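Plunum Community Help
Furnishings and Guest Rooms

Reimbursement for bedside furniture in a furnished rental

Posted by Ganemlow Lettings Desk

We manage furnished units and wish to replace the bedside furniture in one bedroom. The approved allowance is $432 per room. Does delivery count toward that amount, and must the old items be returned?
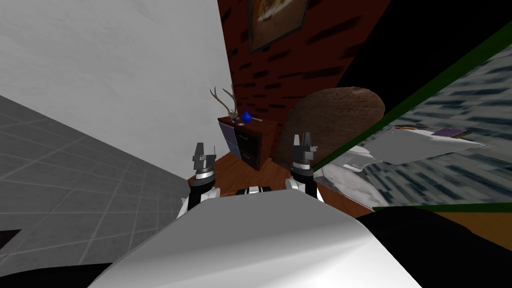
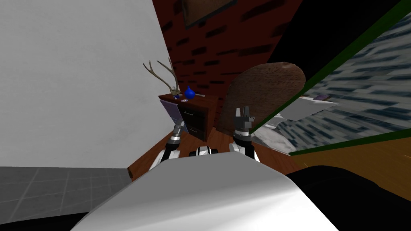
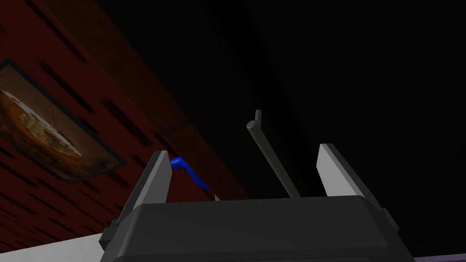
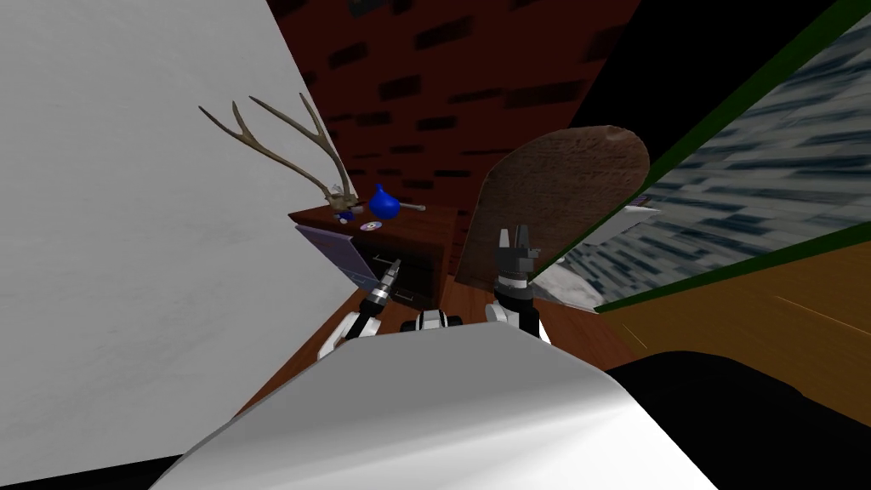 Replies

Delorme Housing Office

Delivery is counted if it appears on the same invoice as the goods. Where it is billed separately, submit it under Transport, which has its own limit of $216. Old items remain on the inventory until a disposal form is accepted - please do not remove them before then. Decorative articles are not covered under either heading.

Funholm Tenant Services

Ours was paid in full, delivery included. We did not file a disposal form and were not asked for one, although this was in August under the previous rules. The form is on the Documents page.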